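News > Schools and Clubs > Press Releases

TRINDHOLM STUDENTS TEACH SIMULATED ROBOT TO HOLD A TOOL, ENTER IT IN COMPETITION ANYWAY

TRINDHOLM, 19 October 2021. The Trindholm Robotics Club will send a team to the Mestley Virtual Robotics Challenge in May, the club announced today. The team's entry, a two-armed robot named Dovau, exists only on a computer, and the school has confirmed that it will not need a seat on the bus.

Students have put Dovau through 1572 practice runs in simulation. In 916 of them it picked up the tool. In 222 it also carried the tool to the panel without hitting a wall, the counter or itself.

"We're very proud of the 222," said team captain Jiahui Lu. "We've asked people to stop bringing up the others."

Driving is shared between Lu and Rhys Baxter, who work the left and right arms from separate keyboards and are still on speaking terms. Tyson Kennedy built the practice rooms, including the brickwork, the octagon tile and a framed picture that earns no points under the rules.

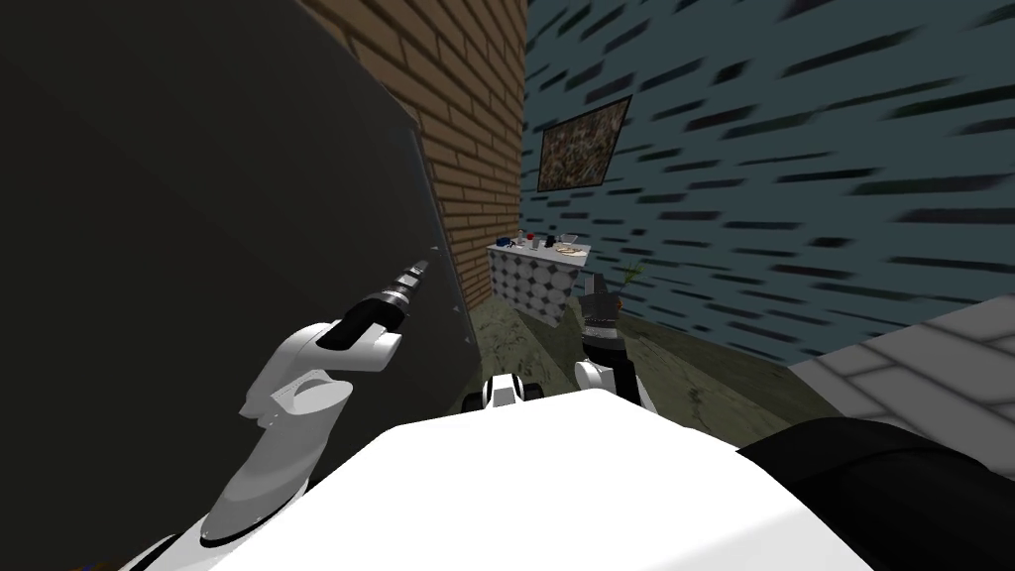
Kennedy spent two weekends on the walls. "The judges might look up," he said.

Faculty adviser Aslı Bozkurt said the club moved to simulation after its last physical robot met a stairwell. Repairs to Dovau are made by pressing reset, and the parts budget has gone to pizza.

The challenge asks each team to complete a set of reaching and tool-handling tasks through the robot's own viewpoint. Teams are scored on accuracy and time. Style is not scored, a point the club raised with the organizers in writing.

Practice sessions are open to families. Visitors are asked not to offer driving advice.

Contact: Vivek Awasthi, Trindholm Robotics Club

Recent releases
Başaran Hall Reopens With Working Outlets
Robotics Club Seeks Larger Monitor
Chess Team Returns From Mestley

News | Calendar | Clubs | Staff | Contact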